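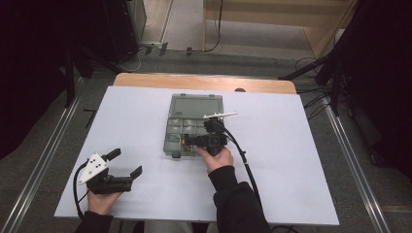
Small Parts, Two Grippers: Notes from the Pletthorpe Bench

Sorting small parts into a compartment box is a shop-floor chore that gets very little attention in talk about household and workshop machines. Folding shirts gets the attention. This page collects what we learned about the sorting job at the Pletthorpe bench, for readers who want to know how close a machine is to taking it over. The short answer is that the pieces of the job are at very different stages.

In the picture at the top, the work is being done by a person with a hand-held gripper in each hand. The right one has its jaws down in a lower compartment of the organizer box. The left one is open, with a white triangular plate on top marked with black dots. Both are wired, and the cables run away across the board.

Why hand-held grippers

A person picking up a washer with bare fingers gives you very little a machine can use. Fingers roll the part, feel for an edge, and correct before the eye has noticed anything wrong. Put the same person behind two jaws and most of that goes away. What is left is closer to what an arm could repeat: approach, close, lift, move, open.

The cost is speed. On our bench a practiced operator sorts 100 mixed fasteners by hand in the time it takes to place 38 with grippers. That ratio has improved a little with practice, and we do not expect it to improve much more. The jaws are the limit.

The box

Compartment boxes look like an easy target. The cells are regular and the walls are straight. In use they cause more trouble than any other container we have tried.

Wall clearance is the first problem. In a small cell the jaws have to enter nearly vertical, and they need room to open once inside. A part lying flat against a wall can often be reached from one side only. People tilt the wrist without thinking about it. Our control software has to search for the tilt, and it sometimes searches for a long while.

Translucent plastic is the second. Depth cameras read clear and cloudy walls badly, so a wall may show up in the wrong place or not at all. Damián Fuentealba spent most of August on this and got usable wall positions by ignoring depth completely inside the box and fitting a known grid to the color image. It works when the box model is on file. With an unknown box it fails, and it fails without reporting an error.

The work surface

We use a white board over the tabletop for sorting trials. Dark parts show up well against it. Pale nylon spacers do not, and we have not found one surface that suits both. Treloar, who supply our test fasteners, will sell dyed spacers, but a machine that needs dyed spacers has not solved anybody's problem.

Where the machine stands now

The Sultach arm controller has been run on recorded demonstrations from this bench. The training set is 2,000 placements, all single parts, all into boxes of known layout. Results by task:

Picking an isolated part off a flat surface: reliable. We no longer log these separately.

Placing a part into a large compartment: reliable, with an occasional drop on the wall.

Placing a part into a small cell: usable with supervision. Long screws land across two cells and have to be nudged down by hand.

Picking a part out of a small cell: poor. The arm tends to close on the wall.

Separating tangled parts: not attempted. Springs remain a human job.

Opening and closing the lid: not attempted. The latches need a firm push in one direction while the box is held still, and neither set of jaws does that well.

What this means for a shop

A shop with one box layout and a steady stream of similar parts could use a sorting arm today, provided someone checks it now and then. Warnavora has been running one on that basis at its returns counter, with 5 part types and the lid left off permanently. Staff there report that it is slow and that they leave it running over lunch.

A home workshop is another matter. The jar of mixed screws on the shelf contains every case listed above as poor or not attempted, usually in the same handful. I would not wait for a machine to deal with it.

Next trials

Two-handed work is next on the bench - one gripper to steady the box, the other to pick. The controller currently treats the arms separately, so they have to be given a shared plan before any of this can be tested. Lid trials will follow if the steadying works. Bench sessions are on Tuesday mornings, and the results table is updated the same afternoon.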